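Kevosance Hand-Held Gripper Set: Set-Up Guide
Section 3. Preparing the Pair Before a Session 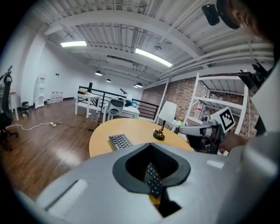 Operators at the Statton site report that most failed sessions trace back to a marker plate that was not fully seated, and they ask that step 2 be repeated after every break.

3.1 Procedure

1. Clear a path on the floor between the operator and the table. Route cables away from it.
2. Press the marker plate onto the top of each gripper until it sits flat. The printed face must point up.
3. Squeeze and release the handle 3 times. The fingers must open fully each time.
4. Put on the head mount and tighten the strap.
5. Hold both grippers over the table and start the Ginton recorder. Wait 30 seconds before touching any object.
6. Check the session log. If either marker shows a tracking score below 93, stop and return to step 2.

Note: Ceiling lights may cause glare on the marker. Tilt the gripper slightly or turn off the nearest light.

CAUTION: Keep hair, sleeves and loose cords clear of the finger linkage.

CAUTION: Do not clean the marker with solvent. Use a dry cloth.

3.2 Service interval

Replace the finger pads after 2,544 grip cycles. Order pads under the Safavi parts list and record the change in the service log.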